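Tivonance Fixed Glass Panel and Soft-Edge Toilet Seat: Bathroom Hardware Review
Apr 11, 2021

I bought the two Tivonance parts together because the mounting hardware ships in one box and the freight charge is the same either way. The order came through Pinheiro, which also supplied the wall cladding. Total for the glass, the seat and the fixings was 2281, before labor. The cladding is extra and is not rated in this review.

Glass panel

The panel is sold at a nominal width of 900 mm. It has no frame on the long edge, so the finish of that edge matters more than it would on a framed product. The polish is even along its whole length, with no chips, and the corners are eased enough that a cloth passes over them without snagging.

Clear glass was the right choice against a veined wall. The pattern reads through it with very little shift in color, though the uncovered part of the wall looks slightly warmer. Reflections are the cost. Ceiling spots show up on the upper part of the glass as hard white points, and no cleaning routine changes that. Buyers with a lot of downlights should look at the satin version.
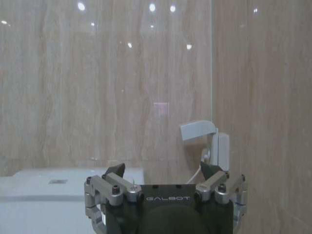 Clear panel against the marble-effect cladding, with the ceiling lights showing in the glass.

Water marks are average for uncoated glass. The optional Vurnex coating is applied by hand and wants a full day without use. I tested it on the lower half only. Drops bead on the treated part and sheet on the untreated part - a real difference, but a squeegee gets most of the way there for far less money.

The instructions are weak. The torque for the clamp screws is given in the table on the back page and nowhere in the steps, and the drawing for a left-hand installation is the right-hand drawing mirrored, text and all.

Toilet seat

The seat is white plastic with a thick, rounded section. It matches the gloss of the porcelain well, which cheaper seats often fail to do. Raised, it stands upright and keeps its position.

Hinge adjustment is done from above with a hex key. Side play was slight after fitting and has not grown. The slow-close action takes longer than on the Fastton seat it replaced, and it is quieter at the end of travel. The underside wipes clean in one pass, with no ribs to trap dirt.

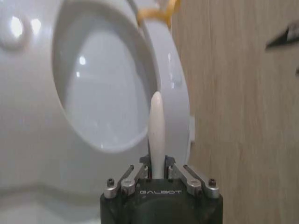 Can the seat be removed for cleaning without tools?
Press the release button at the back and lift the seat straight up; the hinge posts stay bolted to the bowl.

Spare hinges are listed at 300 a pair, and the complete seat at 400. At those prices there is little point in repairing one. Replacement bumpers are not sold separately, an odd omission on a part that wears first.

Ratings

Glass panel: 8 out of 10. Good edge work, poor paperwork.
Vurnex coating: 5 out of 10.
Seat: 7 out of 10. One point off for spare parts pricing.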